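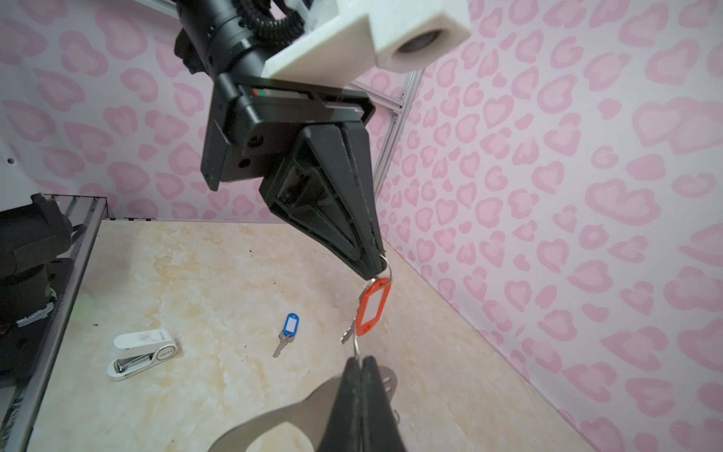 Keeping Track of Keys at Belent

The front office at Belent looks after the keys to 133 rooms and cupboards. For this article, the office manager explained how the present system of colored tags came into use, and why the older one was given up.

"We had one hook board and a notebook," the manager said. "Staff wrote down what they took, and most of them wrote down what they returned. The gap between the two was our problem."

Under the current arrangement, orange tags are assigned to storage areas and blue tags to meeting rooms. Each tag has a small window for a paper label, and the labels are written only after a key has been tried in its lock. "A wrong label is worse than a blank one," the manager noted. "People believe a label."

The tags were ordered from Tendevetti in a box of 1000 – far more than the office needed. Spare ones are kept in a drawer at the front desk together with the staplers, tape and split rings.

Asked which part of the work takes longest, the manager named the rings. "They are stiff, and you need a fingernail or a flat tool to open them. I can do up to 40 keys in a morning, and then I have to stop."

The Jukano building next door will be added in November. It has 16 locks, several of them without a known key. "We will start with the doors that open," the manager said.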